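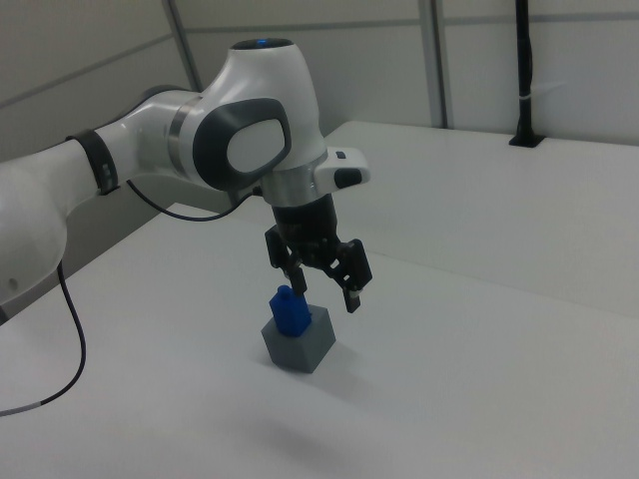 Binta Afolabi wrote in to ask if you need to be good at puzzles for this, and my reply is please come even if you hate them!

Home | Calls | Past sessions | Contact

I'm looking for 12 adults to try out Jamham, our set of plain blocks — the kind where a blue piece goes into a gray one with an open top. You'd sit at a white table in the Maltmont building, fit pieces together, take them apart again, and grumble out loud if they feel fiddly (I love a grumble, I write it all down).

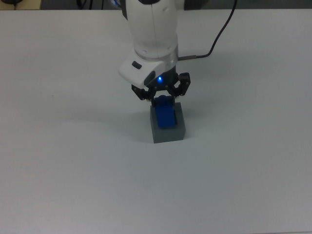
Page last changed: 7 July 2025

Sessions run in September and last 35 minutes. You get a $30 gift card and tea. Glasses are fine, and so are long nails — I'd really like to hear how small blocks feel with those. Write to me, Divina Barredo, with a couple of times that suit you.

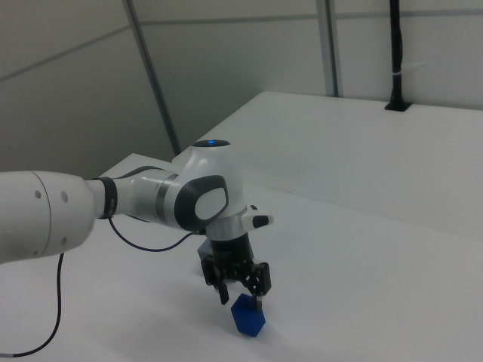

Can I bring my kid along?
Sorry, this round is adults only, but a family round is planned.

Recent calls
Westa shape sorter, home testers
Lids and boxes, second round

Contact Divina, Room 1634 | © Jamham | Back to top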